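Plukgate Forum > Home and Hobby > Table Games

Thread: Old white balls going yellow – clean them or leave them?

hatia_mill
Jan 9, 2018

Hello everybody. I am restoring a small bar billiards table which I bought in October from a social club in Madley. The wood and the cloth are my next problem, but today I want to ask about the balls. There are eight in the box, seven white and one red, and the white ones are now the color of weak tea. One is darker than the others.

I have read two opinions. The first is that you soak them in warm water with dish soap and then polish with car polish. The second is that yellow color is inside the material and you can only make it worse. Which one is right? I do not want to ruin them, they have the same age as the table.

Please excuse my English, I write slowly but I read everything.

slatebed
What are they made of? If you don't know that, don't soak anything. Old balls can be all sorts of stuff and some of it hates warm water. Modern resin will take nearly anything you throw at it.

Do they have any fine cracks, like hairs?

hatia_mill
Thank you for the fast answer. I do not see cracks on seven of them. The dark one has a short line, but I can't feel it with the fingernail. I don't know the material. The club bought the table used, and the papers are lost.

corner_pocket_27
Soak them. I have cleaned 13 sets and never had a problem. Warm water, a drop of soap, ten minutes, soft towel. Then a plastic polish by hand. People on this forum treat every old ball like it came out of a museum.

slatebed
Thirteen sets of what, though? If all of them were resin then of course you had no problem. He has one with a line in it already. Water gets into a line.

corner_pocket_27
Mixed. Some were older than you, I think. And a line you can't feel is a scratch in the surface, so polish will help it.

hatia_mill
Please, no fighting because of my balls :) I know how that sounds in English.

I can add some information. I weighed them on the kitchen scale and all the white ones are equal, also the dark one. Does this tell something about the material? And they are cold when I pick them up, but my workshop is cold also, so maybe this is not important.

Tjoa_cues
Equal weight is a good sign. It tells you they have probably stayed together as one set, and that the dark one isn't a replacement from a different maker. It doesn't tell you the material by itself.

My advice is between the two gentlemen above. Use a damp cloth, not a bowl. Wipe, dry immediately, and look at the cloth. If the cloth is brown, you had smoke and hand grease, and you can continue. If the cloth stays clean, the color is in the ball and you should stop there. A social club means many years of cigarettes, so I would bet on the smoke.

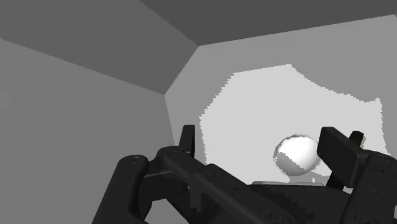 One more thing about judging the result, and here I see many people go wrong. They look at the ball under the kitchen lamp, and half of what they call a stain is only shade. A smooth glossy white ball is brightest on the side toward the light, and the opposite side goes light gray, like the lower left of the one I put here, even if it is perfectly white all over. So turn the ball slowly in your hand. If the dark part stays in the same place while the ball turns, it is shade. If it travels with the ball, it is dirt or yellowing. Daylight from a north window is best, and put a sheet of white printer paper behind for comparison.

slatebed
Good point on the paper. I'd never thought of that and I've been squinting at balls for years.

hatia_mill
I did the test with the cloth this afternoon. The cloth is brown! Very brown, and it smells like my grandfather's coat. I did only one ball, the worst of the normal ones, and it is now nearer to cream. The dark one I did not touch yet.

corner_pocket_27
Told you. Now soak them.

slatebed
Or carry on with the cloth that is working fine.

baize_and_brass
Reading with interest as I have the same job waiting. Can I ask about polish? The guy at the hardware store sold me a cutting compound, the kind for car headlights. Says 3,000 grit on the bottle. Too rough?

Tjoa_cues
For a resin ball, 3,000 is not rough, but you should keep it for scratches. For old balls of unknown material I would not use any abrasive. Each time you polish you remove a little, and if you press more on one side, the ball will not roll straight. On a bar billiards table, with the pegs standing there, you notice it immediately.

corner_pocket_27
You will not take a ball out of round by hand in one evening. You'd need a machine and a bad temper.

Tjoa_cues
In one evening, no. But the next owner also polishes, and the owner after him. I have measured balls which were visibly smaller than their brothers.

hatia_mill
Then I decide like this: damp cloth for all, no soaking, no compound. For the dark one I will try only one small place and wait a day before I continue. If it stays darker, I can live with it. The players will know which one it is, maybe they will say it is lucky.

Next question will be the cloth on the table. It has a burn as big as a coin near the 5 hole – can this be repaired, or do I need a new cloth? Should I open a new thread?

slatebed
New thread please, and put a picture of the burn in it. And don't iron anything before you post.

hatia_mill
Too late for one corner. I will explain in the new thread.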